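Commercial Roof Maintenance, Handout 4: Drainage on Low-Slope Roofs

Instructor: Ashley Mellor
8 min read

Last session covered membrane types and seams. This handout goes with the session on drainage. Bring it with you to the Skeltham visit in June, when we will walk two of the roofs mentioned below.

1. Why slope matters

A "flat" roof should not be flat. The usual target for new work is a slope of 1/4 inch per foot toward the drains. Older buildings often have less, and some have none left after years of deck sag. Water that stays on the membrane for more than two days after rain is called ponding. Most membrane warranties have wording about it, so read the warranty before you write anything in a report.

Ponding adds weight. One inch of water weighs a little over 5 pounds per square foot. A shallow pond covering 300 square feet is carrying more than 1,500 pounds that may not have been in the original load figures. Deck sag makes the pond deeper, and the deeper pond makes the sag worse.

2. Types of drainage

Interior drains. A bowl set into the deck, with a clamping ring and a strainer on top. The pipe runs down through the building. Leaks at the clamping ring are often mistaken for membrane leaks.

Scuppers. Openings through the parapet wall. Check the soldered or welded corners of the metal sleeve first, then the sealant on the outside face.

Gutters and downspouts. Common on metal buildings such as the Bombridge warehouse. Expansion joints in long gutters are a frequent failure point.

Overflow drains. A second set, usually set 2 inches above the low point of the roof. If you see water coming out of an overflow outlet, the primary drain is blocked or too small. Write it down and tell the owner the same day.

3. Sizing

Drain size depends on the roof area served and the local rainfall rate. Use the table in your local plumbing code and not a rule of thumb. For the class exercise we are using a roof of 2,000 square feet with one primary drain, and a rainfall rate of 4 inches per hour. Work out the flow in gallons per minute. Remember that one cubic foot is about 7.5 gallons.

Vertical walls that shed water onto the roof count too. Add half of the wall area to the roof area. At Hiebert the stair tower wall was left out of the first calculation, and the drain next to it was undersized as a result.

4. Inspection order

Start at the low points and work uphill. Clear the strainer by hand and bag the debris. Do not push it down the pipe. Look for a ring of dried silt around the drain, which shows you the high water line even in dry weather. Measure the ring and mark it on the roof plan.

Press the membrane around the bowl with your foot. If it feels soft, the insulation below may be wet, and a core cut should be scheduled.
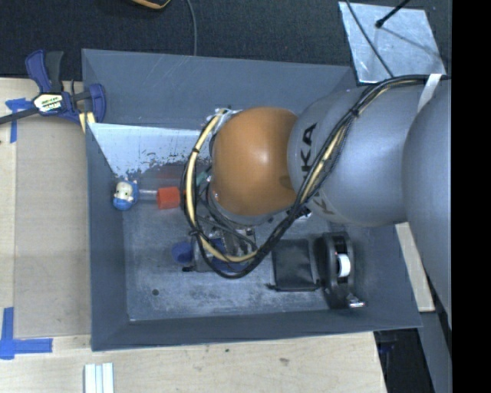 Check that the clamping ring bolts are all in place and tight. Missing bolts are common after a re-roof. Then check the strainer for cracks. A broken plastic strainer should be replaced with cast iron where the owner will pay for it.

5. Correcting poor slope

Tapered insulation is the normal fix when the roof is being replaced. Crickets can be added between drains, or behind curbs, to move water around an obstruction. Adding a drain at the low point is sometimes cheaper, but it needs a plumber and a route for the pipe. Do not cut a new hole in a deck until the structure below has been checked.

For the Stulo building, compare the two options for a 1,000 square foot section at the north end. The drawings are in the class folder.

Homework

Finish the flow calculation in section 3 and show your units.
Sketch a drain in section and label the bowl, clamping ring, membrane and strainer.
Read the chapter on flashings before the next session.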